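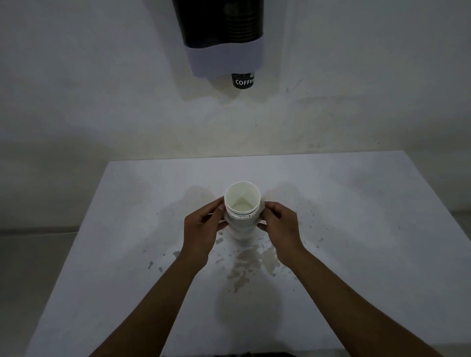 Tsutomu Kubo wrote in after the last issue to say that wiping a table is the easy part, and that a machine will earn its keep the day it can pick up a paper cup without crushing it. I've been chewing on that all week! A cup gives as soon as you squeeze it, so you hold it lightly at the sides and your fingers sort out the rest — and then there's still the brown stain on the table to deal with.

I watched the Dolex demo in Mollport, where the arm cleared 19 cups out of 20 (not bad!), but it took almost 90 seconds per cup and never touched a spill. I could've done the whole break room by then, with time for a refill. They're promising a faster one in September, and I'll go back and see.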